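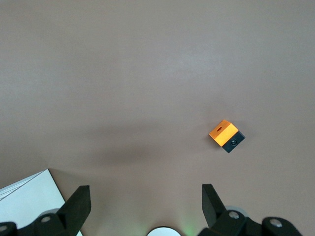

FOR IMMEDIATE RELEASE

Sendholm Opens Home Storage Store in Prultdale, Brings the Dultau Drawer Line With It

PRULTDALE — Sendholm, the home storage and organizing company, opens its first full-size store in Prultdale this March. 3,000 square feet. Old tile showroom on Raudsepp Street, next to the bus stop. Doors open at 9 a.m. on a Tuesday, and yes, we picked a Tuesday on purpose. Weekend openings are a parking mess.

The store carries everything Sendholm has sold online plus a good deal that was never online at all. Bins, hooks, trays, rails, shelf risers, label tape by the foot. Also the new Dultau line of small drawers, out for the first time anywhere.

Why small stuff

Most storage stores go big. Closets, garages, wall systems. We sell some of that and will keep selling it. But the questions that come in by email are nearly all about little things. Batteries. Loose keys. Board game pieces. Screws that came with the bookcase and are probably important. Charging cords for phones that left the house years ago.

Before signing the lease we sent a short survey to Prultdale customers and got 436 answers back. The most common complaint was the kitchen junk drawer. Second was the desk. Third was "the bowl by the door," which wasn't on the list of choices, people just wrote it in. The garage came in a distant fourth, to the surprise of our buying team, who had already ordered a lot of garage hooks. Garage hooks will be on sale opening week.

"People kept telling us they have enough room, they just can't find anything in it," a Sendholm spokesperson said. "One customer told us she owns five tape measures. She bought the fifth because she couldn't find the other four. We want to sell her one tray and leave it at that."

The Dultau line

Dultau is a set of shallow drawers made to sit on a desk, a counter or a shelf. Shallow is the whole idea. Deep drawers turn into piles and then the thing you need is at the bottom of the pile. With a Dultau drawer you pull it open and see one layer.

128 pieces in the line at launch, counting dividers, liners, label holders and feet. Drawers come in three widths and all of them stack. Dividers lift out with no tools. Liners can go through the dishwasher, top rack only please.

Single drawers, sets, and replacement parts are all sold separately. If you break a divider you buy a divider. We got tired of throwing out a whole unit over one cracked peice and figured customers were too.

Colors at launch are kept pretty plain. More in the fall if these do well.
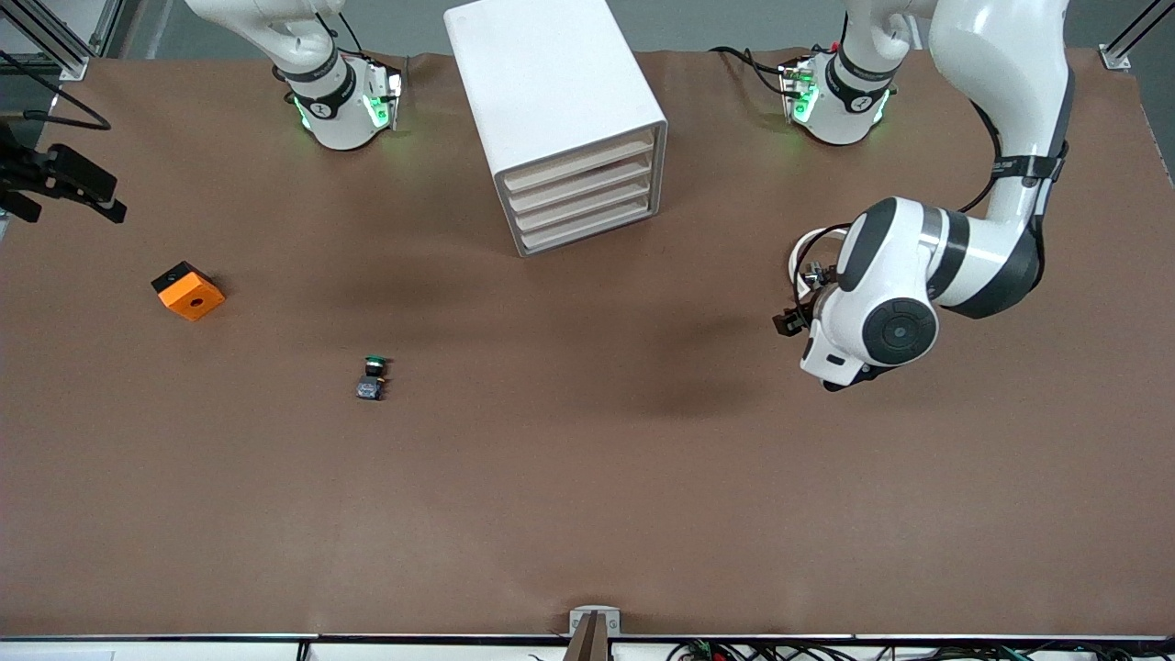
The sorting tables

Front third of the store is not shelves. It's tables. Bring a shoebox, a bag, a whole drawer if you can carry it, dump it out and sort it right there. Staff will help if you want help and leave you alone if you don't. Trays and cups are on hand to borrow while you work. No charge and no need to buy anything after.

A few house rules:

Put everything out flat first. Don't start sorting until the bag is empty.

Like with like. Don't worry about where it will live yet.

Old batteries go in the drop box by the register, tape over the ends.

No paint, no medicine, no loose blades.

Tables are first come, first served, two hours tops when there's a line. Opening week there will be a line.

We ran a tryout of the tables at our warehouse counter last winter. Went better than planned, mostly. People stayed longer than we thought they would and talked to strangers about rubber bands. We also learned we needed better lights and stools with backs, so both of those are in.

Free evening classes

Thursday nights got booked up by the dance school upstairs (shared parking lot), so classes run Wednesdays at 6:30 p.m. One hour each. The first round:

The junk drawer, start to finish. Bring yours.

Desk reset for people who work at home. What stays on top, what goes under, what to do about cords.

Kids' toys with lots of parts. Blocks, puzzles, train track. How to sort so that kids can put it back without asking you.

Sewing and craft supplies. Buttons, thread, needles, the half-finished stuff.

Paper. This one is two sessions long, there was no way to do it in one.

Sign up at the counter or by phone. Walk-ins OK if there are chairs left. Kids welcome at the toy class, and they tend to have stronger opinions about the bins than the parents do.

Trade-ins

Bring in storage you no longer use, any brand, clean and in one piece, and get store credit. Plastic bins, baskets, drawer units, tool cases. We clean it, check it, and put it out on the second-hand wall at the back. Things too worn to resell get sent for recycling where the city takes that kind of plastic. Where it doesn't we will tell you so up front and you can decide what to do with it.

Nothing bigger than a two-drawer file cabinet, sorry. The back door is narrow.

Trade-in credit does not expire. It can be used on anything in the store incuding sale items, and the garage hooks.

Opening week details

Doors at 9 a.m. on opening day, coffee until it runs out. Close at 7 p.m.

20 percent off single Dultau drawers all week. Sets are already priced down so the discount doesn't stack with those.

Free label printing, up to one sheet per household. Bring a list, spell it the way you want it spelled. We print what's on the list.

Street parking is free after 5 p.m. The lot behind the building is shared with the dance school and the dentist, so please leave the marked spots alone.

Step-free entry from the Raudsepp Street side. Sorting tables come in two heights.

Regular hours after opening week are 10 a.m. to 6 p.m., closed Sundays for now. May change in summer.

Online orders

Nothing changes for online customers. Same prices, same shipping. Prultdale addresses can pick "hold at store" at checkout starting opening day. Orders placed before noon are ready the next afternoon. Returns can go to either the store or the warehouse, with or without the box, as long as you have the order number.

About Sendholm

Sendholm sells storage and organizing goods for homes and small offices, in store and online. The Dultau line is designed in house.

Press contact: Sendholm press desk, Prultdale store. Product samples and price lists sent on request. Press visits to the store on the Monday before opening, mornings only — the floor crew needs the afternoon.

###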